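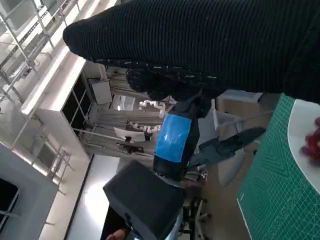 Sep 30, 2019
By Ornella Lo Presti
Filed under: Family Days Out, Your Questions

Do I need to book for open play at Clurkasgate?
You don't, though we do love it when you ring first, especially in the school holidays when it can get lively in here! We let in up to 200 children at a time, and once we're full we'll pop your name on the list and give you a shout.

How big are the party rooms?
We have two. The Bellini room is the cosy one, best for younger ones and a handful of grandparents, and the Usow room is next to the soft play frame (so it's noisier, but the older children seem to like that).

Can we bring our own cake?
Please do, and candles too. Kwadwo Nutsugah runs the party side and he'll find you a knife, plates and a spot in the fridge.

My son is nervous of crowds. Is there a quieter time?
There is, and you'd both be very welcome. The first session of the morning is kept small, with the music off, and you can stay in with him as long as you like.

Do you help school fundraisers?
We do, and gladly. Last December's bounce for Wusent Primary raised £2,975, which had a few of us in tears at the till. Drop us a line with your dates and we'll see what we can manage.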